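Rain gauge and home weather station totals don't match, which one do I report?
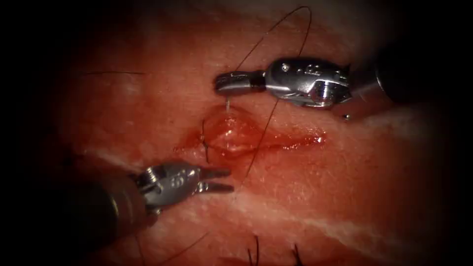

Posted by Nahom Gudeta, May 2025

I have two gauges in the backyard. One is a plain plastic tube that I read every morning at 7. The other is the tipping bucket that came with my Tundora station. On light rain days they agree. In heavy rain the Tundora reads low every time. Last storm the tube had 1.40 inches and the station had 1.18. I send my daily totals to the Judberg weather club, and they want one number.

The tube is on a fence post. The station is on a pole next to the garage, 3 feet from the wall. Is the station broken, or is it where I put it? I cleaned it out in December and it has been level as far as I can tell.

3 replies

Ona Bite
Report the tube. Tipping buckets miss some water in hard rain because the bucket takes a moment to swing over and the rain keeps coming in. Most cheap ones read low in a downpour, and yours sounds normal for that.

The garage is also a problem. A wall that close blocks rain when the wind is from that side. The usual rule is to keep the gauge at least twice as far away as the object is tall, so a 10 foot wall means 20 feet. If you can't get that far, move it as far out as the yard allows and write down the date you moved it.

Check the fence post too. If the top of the post is higher than the rim of the tube, or flat and wide, drops splash in. Mount the tube so the rim is a couple of inches above the post, and cut the post top at a slant facing away from the gauge.

Prodromos Raptis
mine does this also. I just changed the rain setting in the app until it matched

Sotiris Ververidis
I would hold off on changing the setting until you move the pole. If you correct for the wall now, your numbers will be too high once it's out in the open. After you move it, compare the two for a couple of months and leave out days with snow or hail. Then adjust if the gap is still there on ordinary rain days.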